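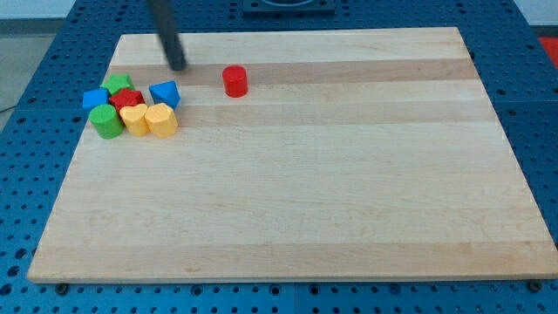

Chapter 4
Sorting, Grouping and the One Left Over

What you will learn in this chapter

In this chapter we study how people put things into groups. You will learn to name the rule behind a group, to sort the same pieces by two different rules, and to speak about a piece that stands apart. At the end you will plan a short sorting activity of your own.

4.1 Before you begin

Take a few small blocks and put them on a board or a tray. Push most of them together in one corner and leave one alone. Now ask a friend, "Why is this one alone?" Almost everyone will give you a reason. They will say it has a different colour, or a different shape, or that it rolled away. People look for a rule even when the person who placed the blocks had no rule in mind.

A red cylinder is a good piece to think about. If there is a red star among the other blocks, then the cylinder is not the only red piece. If there is a green cylinder too, then it is not the only cylinder. So neither its colour nor its shape, taken alone, can explain why it stands apart. But the two together can describe it: it is the only piece which is both red and a cylinder. We call this a description by two properties, and we will use it through the whole chapter.

4.2 Colour first, shape second

In my first years of teaching I gave the children a full box of blocks, over 300 pieces, and I said to them, "Please sort." This was a mistake. They built towers. My colleague Erick Gachanja advised me to use fewer blocks and to let the children look at them before touching. I have followed his advice since that September and I can recommend it to you.

Most young children sort by colour. They put the yellow hearts together, and they are right to do so, but ask them which rule they used. Two yellow hearts share a colour and also a shape, so they stay together under both rules. Such a pair does not show you how the child is thinking. A green cylinder and a green block with a hexagonal top are more useful, because the colour rule joins them and the shape rule separates them.

Blocks with pointed tops often bring a discussion. Some children say "triangle" and others say "pyramid". Accept both words at the beginning. The difference between a flat shape and a solid one is treated in Chapter 6.

4.3 Words for this chapter

Property: something we can say about a piece, for example its colour.
Rule: the property we choose when we sort.
Group: all the pieces which fit the rule.
Single: a group with one piece only. A single is still a group — many pupils find this strange at first.

4.4 First activity

Work in pairs. Each pair needs a board, a small set of blocks and a sheet of paper. A set from Pilix or Butari is suitable, and buttons or dried beans will also do.

One pupil sorts the blocks without speaking. The other pupil watches and writes down the rule. Then the second pupil moves one block only, so that the rule is broken, and the first pupil must find it. Change places after each turn.

Allow 50 minutes, including the time for putting the blocks back in the box. Keep the written rules, as you will need them again in section 4.5, where we sort by two rules at the same time and draw the result as a table.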